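Facilities Operations Forum
Board: Equipment and Methods
Thread: Automated folding and wiping - ready for service?

Sani_Ops
Posted Saturday, September 5, 2020
Our organisation is reviewing whether robotic equipment may take over folding and surface wiping at the Tarkden site. The laundry there processes 784 pieces per shift. Members with direct experience are invited to comment.

prilen_maint
We assessed a single-arm unit for folding last November. It completed 60 of 80 hand towels to the required standard. The remaining 20 were refolded by staff. In our judgement this does not meet the threshold for unattended service.

Skondon Laundry Services
With respect, I disagree with that reading. Towels presented flat were handled acceptably at our plant as well. The difficulty lies in picking one piece from a heap, and a feeder table removes much of it.

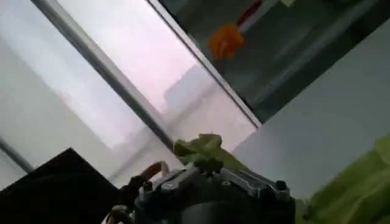

Is a robot currently faster than a trained attendant at folding mixed linen?
At present the attendant remains faster, and the margin widens when sizes and fabrics vary.

prilen_maint
A feeder table must itself be loaded by a person. The labour has been moved - it has not been saved. I would ask the previous member to state the hours recorded for loading.

Skondon Laundry Services
Those hours were recorded under general duties and I cannot separate them. I maintain that uniform stock is a suitable application.

Sani_Ops
Thank you both. Wiping has not yet been addressed. Our enquiry concerns benches and sills in particular, where cloths must be rinsed and changed between areas.

tarkden_stores
Floors, yes. For benches and sills we would not recommend a purchase this financial year.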